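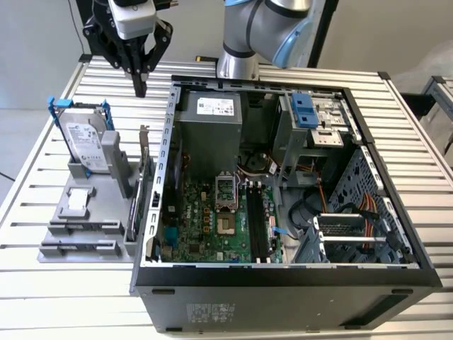
My sister's view, sent by text at six in the morning, is that a person who still keeps recipes on a computer deserves whatever happens to them. Fine. Noted. But I've been keeping them that way since college and I'm not going to stop because she bought a tin box with index cards in it.

So. 6/21/21, first real heat of the summer, and I finally did the big recipe cleanup. 1000 files when I started. A lot of them the same banana bread. One was called "soup GOOD" and one was called "soup good USE THIS" and they were different soups.

Rules I made up as I went:

- If I haven't cooked it in 5 years, gone
- If it needs a special pan I don't own, gone
- If it came from my aunt in Ullthorpe, stays no matter what, even the aspic

Kept 65. Feels right? Maybe still too many chicken things.

The hard ones were the clippings I typed up in a rush and never finished. There's a plum cake that just says "bake until" and then nothing. I made it anyway on Saturday, guessed at 350, checked it way too often. Came out a bit flat and very dark at the edges and we ate the whole thing standing up. Wrote the time down this time. 50 mintues, middle rack.

Also found the Tóth dumplings, from the bakery that used to be next to the laundromat. The lady behind the counter told me how to do them over the noise of the mixer and I must have typed it the minute I got home, no punctuation at all. Cottage cheese, semolina, one egg, rest it longer than you want to. Doing those this week. Need to find the coarse semolina, the Girkier brand in the blue bag if the store still has it, the fine stuff turns to glue on me every time.

Things I deleted and already regret: the pickled beets. The version of chili with coffee in it. Pretty sure my brother has the chili one, will ask.

Things I don't regret: everything from the low-fat year. Applesauce brownies, goodbye.

I'm printing the whole lot this time too. Plain paper, three-hole binder, nothing fancy. I tried the pretty kind of recipe book back in April and got as far as the pancakes before my handwriting gave out. The binder can get sauce on it and I won't care.

Still undecided on how to sort. By meal is how normal people do it but I think in seasons, like the beans are a January thing and teh cucumber salad only makes sense when it's this hot. Might do seasons with a tab at the back for cake. Cake has no season.

OK the rice is boiling over, more when I've made the dumplings.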